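Clirkenum to Play Debut Album in Full on Spring Tour

Guitarist Kane Pearce says the band has three new songs close to done and wants to try them out on stage first.

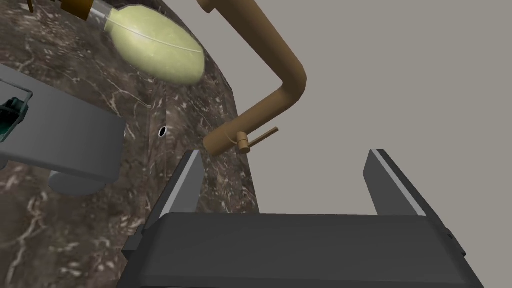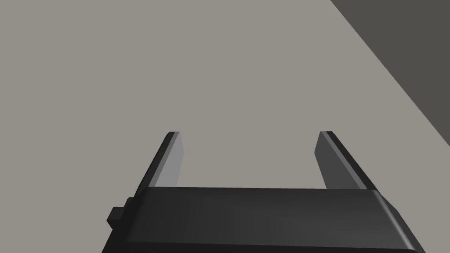
Clirkenum will play their first album, Peixoto, from start to finish on a run of US club dates this spring, singer and guitarist Kane Pearce confirmed on Monday. The record came out in 1999 and has been out of print on vinyl for most of the time since. A new pressing is due in March on the band's own label, Brurnex, in a plain dark gray sleeve. Pearce said he had gone back and forth on the cover for weeks and looked at everything from old tour photos to hand-drawn designs before settling on the simplest option. The track list is the same as on the original release, and the songs have been remastered from the first set of tapes.

The band has played single songs from Peixoto over the years, mostly as encores, but never the whole album. Two of the tracks have not been played live at all. Pearce said the closing song, "Ustero," gave them the most trouble in rehearsal.

"It was put together in the studio a few bars at a time," he said. "We didn't know how to play it then and we had to learn it like it was somebody else's song. I had to call our old engineer to ask what tuning I used."

Each show will open with the album, which runs 52 minutes, followed by a short break and a second set picked from the later records. The second set will change from night to night. Pearce said the group has rehearsed about 40 songs for the tour and will leave a few spots open for requests from the floor.

New material is also likely to turn up. The band has been writing since last summer in a rented space near the drummer's home, and Pearce said three songs are close to done. He would not give titles or say when a new album might be ready. The last one was recorded in a hurry between tours, and he said the band does not want to work that way again.

"If they go over well we'll record them right after the last show, while our hands still know the parts," he said. "If they don't, we'll go home and fix them."

The lineup on the tour will be the same one that made the last two albums. The original bass player, who left soon after Peixoto came out, has been invited to sit in at the hometown show but has not said yes yet. Pearce said the two of them have stayed in touch and that there would be a bass on stage for him either way.

Most of the rooms on the route are small clubs, including several the band played on their first tour. Support acts will be local and will be named closer to each date. More stops may be added in the fall if the first run sells well.

Tickets go on sale at 10 a.m. through the venues. The new pressing of Peixoto will be sold at the shows and by mail order from Brurnex.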